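Desk Surfaces for the Project Room, progress report
Ilse Wouters, 02/11/2021

Task was to pick a tabletop for the shared work desks in Dirberg. 2 candidates left after May, Corno (white, plain) and Damia (gray, grained). Tello dropped, price.

Tried both for glare, cleaning, and finding small parts. Asked 19 people which top they'd rather work at. Small sample I know.

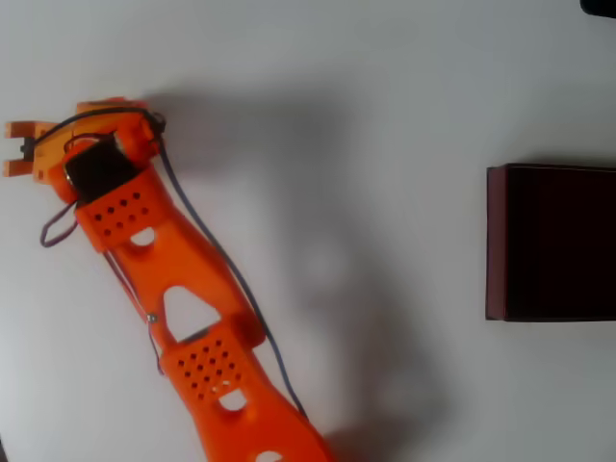 Fig. 1. White tabletop, plain. Dark wires and orange parts stand out against it.

Results. White top easier for wiring work, black and dark blue leads show up right away. Glare worse under the ceiling light tho, 6 people complained. Pencil marks come off with a damp cloth, marker doesnt. Gray hides marks but also hides screws. Lost two.

Desk depth 70 cm for both, fine for one person, tight with a laptop open.

Still to do: scratch test, edge strips, ask about a matte finish. Also need to redo the glare table, I mixed up the coloumns for morning and afternoon. Leaning to Corno for now.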